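Girnex Adds Four Sheer Cloths to Its Ovis Line

Lightweight covers and wraps go on sale in March, with a folding guide in every pack

Girnex, which makes household textiles for kitchens, closets and linen shelves, will add four sheer cloths to its Ovis line in March. The new cloths come in lavender, sand, pale green and white. They are sold singly or as a set of one in each color.

The cloths are meant for the small covering and wrapping jobs that come up in most homes: laying over a bread basket, lining a drawer, keeping dust off glasses on an open shelf, or separating sweaters when they are put away for the summer. Because the fabric is thin enough to see through, people can tell what is under it without lifting it.

Each cloth measures 135 centimeters along its longest side. The hem is narrow and stitched in thread of the same color. The cloths can be machine washed on a gentle cycle and dried flat or on a line. They should not go in a dryer. A cool iron is fine, although most wrinkles will drop out if the cloth is hung up damp.

Girnex worked on the line with Châu, the studio that also designed the company's table runners. The first samples were heavier and had a wider hem. Customers who tried them at home said the hem made a ridge when the cloth was folded more than twice, and the hem was cut down for the final version.

Most of the questions the company gets about sheer fabric have to do with folding. Thin cloth slides, bunches up in the middle and will not hold a corner. The guide packed with each Ovis cloth is a single printed sheet that covers a flat fold for drawers, a roll for baskets and a loose fan for gift wrapping. For the fan, the cloth is held at both ends, drawn in to a narrow point on one side and left wide on the other.

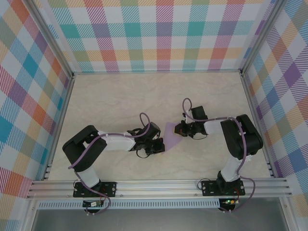
Hanneke Jacobs said the narrow end matters most, and that people tend to pull it too tight. "If you gather it softly it stays put, and you don't get those hard creases when you open it up again," she said. She keeps her own cloths rolled in a shallow drawer and saves the fan for presents and the table.

The first run is 2000 cloths, divided evenly among the colors. A second run is planned for early fall if the first sells through, and a smaller size may be added then. Girnex has not set measurements for the smaller size.

Stores that carry the Ovis line can order now. The minimum order is 100 cloths in any mix of colors. Brenon will handle shipping to stores, and orders placed before the end of February will go out in the first March delivery. Display cards and extra copies of the folding guide are included at no charge. Stores that want fabric swatches should ask for them when they order.

The earlier Ovis table runners and napkins stay in the range, with no change to their colors or sizes.

Press and store inquiries: Žydrūnas Lill, Girnex press office. Swatches and printed copies of the folding guide are available on request.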